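Support > Trirkon Dual-Arm Cell > Set-Up Guide > Section 6: Faults and Safe Recovery

6.3 Recovering from a grip fault near soft goods

This section applies to Trirkon dual-arm cells running the Polholm control software. It describes the procedure to follow when an arm stops with fault code G-18 (finger travel not completed) while working among towels, fabric baskets and plastic containers. Only persons who have completed operator training may carry out these steps.

CAUTION: Indicator lights on an arm show that it has power. They do not show that it is safe to touch. Treat a stopped arm as able to move until step 3 is complete.

6.3.1 Stopping the cell

1. Press the stop button on the operator panel. Do not use the pause command in the software, as the arms remain under drive control while paused.

2. Stand clear of both arms and wait 6 seconds for the joint brakes to engage.

3. Turn the cell key to LOCAL and remove it. The person entering the work area must keep the key until the cell is restarted.

4. Look at the position of each gripper before reaching in. Pay close attention where a gripper has stopped low between objects, as when its fingers are just above the edge of a container and next to a rolled towel. Check the second arm as well, even if it has reported no fault. 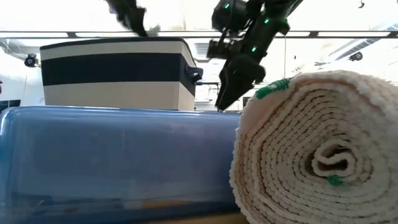
5. If the fingers are clear of all items, go to 6.3.2. If looped fabric is caught in the fingers, open the gripper with the manual release. Do not pull on the fabric. A pull of more than 40 newtons can shift the finger mounts and will require a new calibration.

NOTE: Keep hands away from the hanging cable. A strained cable connector can produce the same fault code.

6.3.2 Clearing and inspecting

1. Remove stacked items from the top down. Support a container that is lying on its side before removing anything that rests against it.

2. Inspect the finger tips for threads and lint. Clean them with a dry cloth.

3. Record the fault code and the position of each arm in the cell log.

6.3.3 Restarting

1. Confirm that all persons are outside the work area, then return the key to AUTO.

2. Run the open-and-close test at low speed with no item in the gripper.

3. If G-18 appears again, leave the cell stopped and contact Keskin Service.

The gripper must be inspected by a service technician after every 1,000 hours of operation, whether or not faults have been recorded.

Plesinent document revision 7/2/26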